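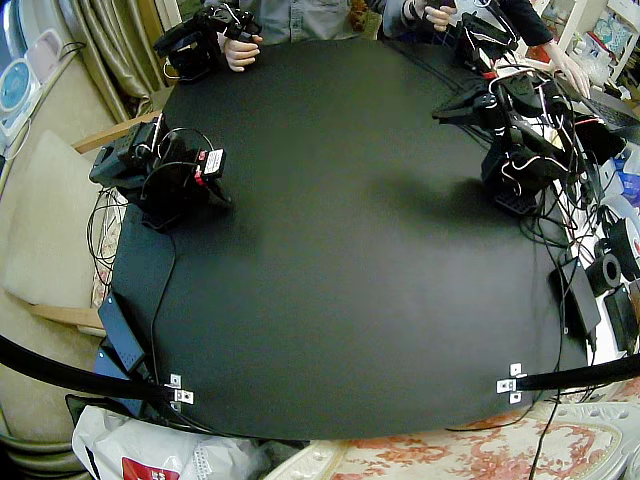
Two arms, two hand controllers, one long morning of cable work.

In Defense of the Boring Hour

The best tool in our shop is a 2 mm hex key, and I will fight anyone from the software side who says otherwise. We named our two-arm table Teter, and Teter has had more cable care than most houseplants get water. My colleague Modupe Balogun keeps the log. It has 146 entries, and 19 of them say only "connector, again."
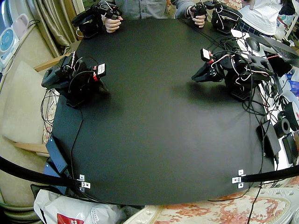 Cable slack deserves a budget line of its own. People will argue for a week over which servo to buy and then route the wires in whatever time is left before lunch. Look at the wires looping around the joints of the left arm, or the bundle snaking away from the right one. Each of those loops is a decision – too short and the wrist pulls its own plug, too long and the elbow eats it. I have made both mistakes, once in the same afternoon.

My other complaint is fingers. Everybody wants to talk about policies and learning rates. I want to talk about whether the two tips meet when you tell them to close, and whether you checked before you recorded six hours of demonstrations.
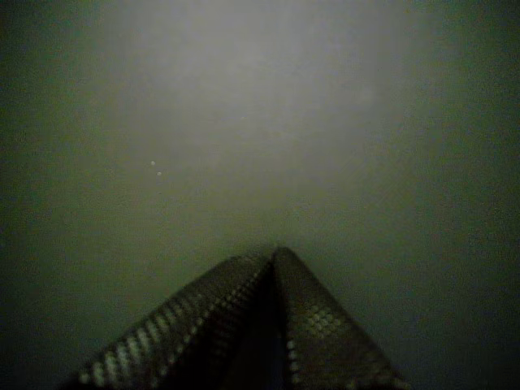 What I'd Change

Put the maintenance hour on the calendar in ink. Ours is at the start of the day, and it gets moved whenever a visitor comes. Label both ends of every cable. And please put the hex key back.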